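Olent Tabletop Manipulation Package
Simulation environment and operating rules for single-arm block handling

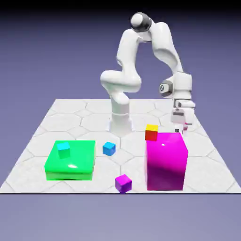 Simulated work surface with arm, two large blocks and small cubes.

Overview
The Olent Tabletop Manipulation Package is a licensed simulation environment for organizations that must show how a handling program behaves before it is released to a physical cell. It is supplied with the Firolgate rule set, which states the limits a program must respect and the records that must be kept for each run. Both are maintained by Vetotico.

Standard layout
The arm is mounted on a flat platform with a hexagonal tile pattern. Large blocks serve as raised surfaces of different heights, and small cubes serve as workpieces. Cubes may start on the platform, on a block or on one another. A stack may extend past the edge of the block that carries it, and programs are expected to handle this case.

Operating rules
1. The gripper shall approach a workpiece from above unless the task sheet permits a side approach.
2. Travel between positions shall clear the tallest object on the platform by at least 40 mm.
3. Where cubes are stacked, the upper cube shall be moved first. A lower cube shall not be pulled from under a load.
4. Large blocks are fixed references. Any contact that moves a block ends the run and is recorded as a fault.
5. A failed grasp may be repeated up to 3 times. The program shall then return the arm to its rest position and report.
6. Object colors are identifiers only. They do not indicate weight, priority or hazard.

Release to physical equipment
A program may be put forward for release after 3,000 simulated runs with randomized cube positions and no recorded fault under rule 4. Simulated results do not replace the risk assessment for the physical cell. Guarding, emergency stops and operator training remain the responsibility of the site.

Records
Each run log contains the starting layout, the program version, all contact events and the final position of every cube. Logs are to be kept for 8 years. Sites using the Bakhtiari reporting module may export logs directly; other sites should use the plain text export.

Supply
The package includes the environment, the rule set, sample task sheets and one year of updates. The rule set is revised each July. Licensees receive the revised text with a list of changed clauses and may finish any test series already in progress under the earlier edition.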